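Skesura publishes simulation-first planning guide for two-arm handling equipment

TROSANHAM, Oct 21, 2022 – Skesura today released a planning guide for food producers and contract packers who are preparing a first purchase of two-arm robotic handling equipment. The guide sets out how to test a layout in simulation before a capital request is submitted, and which costs to enter against each stage. It runs to 347 pages with annexes and replaces the shorter buying notes issued by the company's Trosanham office.

The guide treats the gripper as a separate budget line. Finger shape, opening width and mounting are specified first, and the arm is selected afterwards to suit. Buyers are asked to state the widest and narrowest item on the line and to allow for a spare set of fingers per arm.

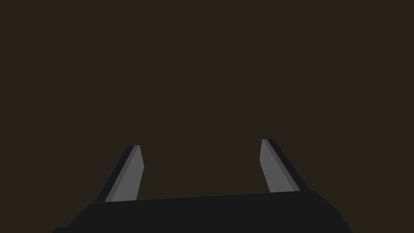

Zakaria, which reviewed a draft of the guide, asked whether a separate gripper line would make quotations harder to compare, as many suppliers price arm and gripper together. The published version keeps the separate line and adds a conversion sheet for bundled quotations.

## Cost structure

Costs are divided into equipment, integration and running costs. A simulation licence is priced at 2955 pounds per site per year and covers 2 named users. Set-up support is charged at 900 pounds per day and is optional. Neither figure includes arms, grippers, guarding or floor works, which remain a matter between the buyer and the equipment supplier.

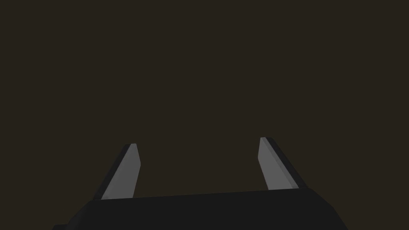 Replacement parts are the item most often missing from first-year budgets, according to Skesura's own review of past enquiries. The guide recommends that fingers be entered as consumables and the housing as a fixed asset. Plain flat fingers with no pads, as modelled here, are the baseline for costing; pads, coatings and shaped tips are added as options, each with its own price and replacement interval.

## Layout and reach

Before requesting quotations, buyers should fix the height and position of the work surface, the distance between the two arms and the range of items to be handled. Changes to any of these after order are a common source of integration charges.
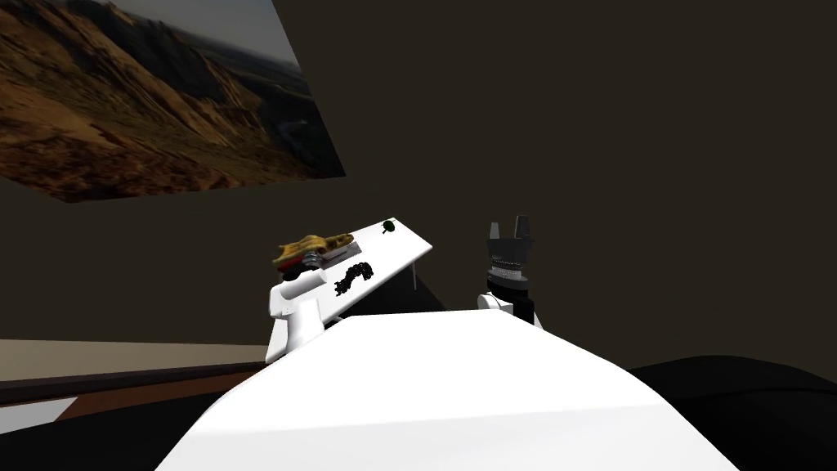

The guide supplies a one-page form for recording these values, with a column for the tolerance on each. Where a value is not yet known, the form requires a date by which it will be settled. A layout with open entries can still be simulated, but the result should not be used to support a purchase order.

Reach is assessed for each arm on its own and then for both together. The shared area is normally smaller than either single area – a point that affects table size and, in turn, the floor space to be budgeted. 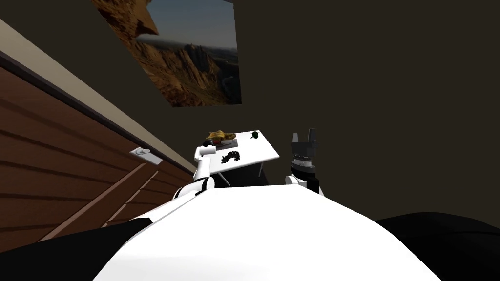 Trellham commented that floor space should be costed at the same time as the arms, and that its own planning team would have preferred the layout form at the front of the guide. Skesura has moved the form to the first annex and will consider a further change in the next revision.

## Availability

The guide is available now to registered customers at no charge. A revised set of costing sheets, including the conversion sheet in spreadsheet form, will follow in December. Simulation licences can be ordered through the Trosanham office.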